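**Flullden opens its repair evenings to the whole town**

SHEEHAN, December 2019 – After a good long year of mending things for one another in borrowed rooms, the people behind Flullden are delighted to say that their repair evenings now have a home of their own, at the back of the old Petar furniture store on Mill Street, and that everyone in Sheehan is welcome to come through the door with whatever has stopped working.

Flullden began with 2 sewing machines and a box of donated screwdrivers. Since then 319 households have brought something in, from toasters and table lamps to a much-loved accordion, and a grant of $2200 from the Gamer Fund has paid for proper lighting, a first-aid cabinet and enough spare fuses to last well past the winter. 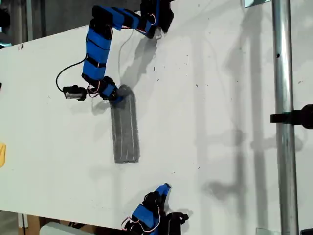 Coralie Henare remembers turning up with her mother's mantel clock and expecting to be told it was past saving. She went home three hours later with it ticking in her lap, she says, and with a fair idea of how to fix it herself next time, and she has been coming back ever since – mostly for the clocks, though the ginger cake has something to do with it too.

Evenings run from six until nine and cost nothing, although a dollar or so in the tin is always appreciated. There is seating for 46, the kettle is on from the start, and the side entrance has a ramp. Please bring any plugs, chargers or loose screws that belong to your item, and leave microwaves and gas heaters at home.

A beginners' course in mending clothes by hand will follow in March. Places can be reserved at the front desk during any repair evening.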